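## 4.3 Loss of balance during kneeling pick-up

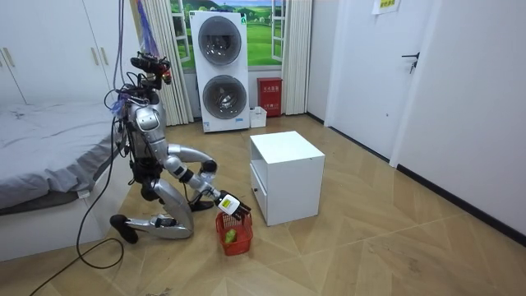 **Figure 6.** Kneeling pick-up in the bedroom cell, with the hand at the rim of the basket.

Of the faults logged over the trial period, the one that cost most time was a slow forward tip that occurred while the robot was on its knees. We call it the kneeling tip. It was first reported by the operators as a grasp fault, as the visible sign was a basket pushed along the floor or pressed down at one side, and it was filed under that heading for several weeks. The grasp was not the cause. In the posture shown in Figure 6 the trunk is bent forward at the waist over folded legs and the right arm reaches down to the rim of the red basket, so that the mass of the head, torso and arm all lies well ahead of the hips. The balance controller, which had been tuned for standing and walking, treated this posture as a deep crouch and went on using the support area computed from the soles of the feet.

The task was part of the Nitine household set. The robot was required to kneel, take hold of a light container by its rim, lift it clear of the floor and place it on a low surface. A total of 305 attempts were made. The kneeling tip was recorded in 165 of these, counting every attempt in which the trunk pitch moved past the commanded value and did not return without operator action or a controlled stop. Most were minor and ended with the fingers resting on the basket. In 2 attempts the head assembly touched the floor before the tether took up the load, and these were treated as safety events under the site rules.

### 4.3.1 Sequence of the fault

The log traces agree closely from one attempt to the next. The robot reaches the kneeling posture and holds it without difficulty. When the arm is extended, the controller shifts the hips backwards to compensate, as it would when standing. With the legs folded there is little travel left at the hip and knee, and both joints soon meet their soft limits. The compensation then saturates. From that point the remaining error is passed to the waist, which has authority over the trunk but is also being driven by the reach planner. The two commands are summed, and the waist gives way slowly in the direction of the reach.

The hand makes matters worse once the fingers are hooked over the rim. Contact at the fingertips is read by the arm controller as a successful grasp, and arm stiffness is raised in preparation for the lift. A stiff arm in contact with the floor by way of a basket carries part of the weight of the trunk. The force sensor at the wrist reports this as payload. In the worst case the estimated payload was high enough for the planner to lean further forward in order to bring the supposed load closer to the body.

The second hand played no part in support. It was commanded to a rest position low beneath the torso, where it was clear of the floor by a margin set in software. An early proposal by Ogola to let this hand bear weight was tried on the bench and dropped, as the fingers are not rated for it.

### 4.3.2 Contributing factors

Three further points were found during review.

First, the tether. It had been assumed that the cable trailing from the back of the robot was slack at all times and exerted no useful force. This was true when standing. When kneeling, the weight of the loop lay on the floor and had to be dragged if the trunk turned, which added a small yaw error. The effect was measurable but was not enough to start a tip by itself.

Second, the floor. The shin plates have a hard, smooth shell and slid on the boards under sideways load. Pads of Flekura foam were fitted to the knees in May and the slip was much reduced. The rate of tipping was not.

Third, the watchdog. The fall detector compared trunk pitch rate with a fixed threshold. The kneeling tip is slow, and in nearly all cases the rate stayed below the threshold until contact. The detector therefore did not trip, and the stop was issued by hand. Živković had raised this point in the hazard review before the trials began, but the test used to close the item covered standing falls only.

### 4.3.3 Changes made

The support area is now taken from the knees, shins and toes whenever the kneeling flag is set, and the flag is derived from joint angles instead of the task script. The reach planner may no longer command the waist once either hip is within its soft limit; if the target cannot be met with the arm alone, the attempt is abandoned and the robot shuffles closer. Wrist force is ignored as a payload estimate until the container has left the floor, judged by hand height.

The watchdog was given a second test on the position of the centre of mass, following the method of the Hodžić rig. It was checked offline against 2,081 stored motion segments. It tripped on both of the head contact events, early enough for a stop, and it also tripped on a number of ordinary kneeling motions which the operators judged to be safe. These false stops have been accepted for the present. The Prostley controller release used for the remaining tasks in this paper includes all of the above changes except the shuffle, which still has to be started by the operator.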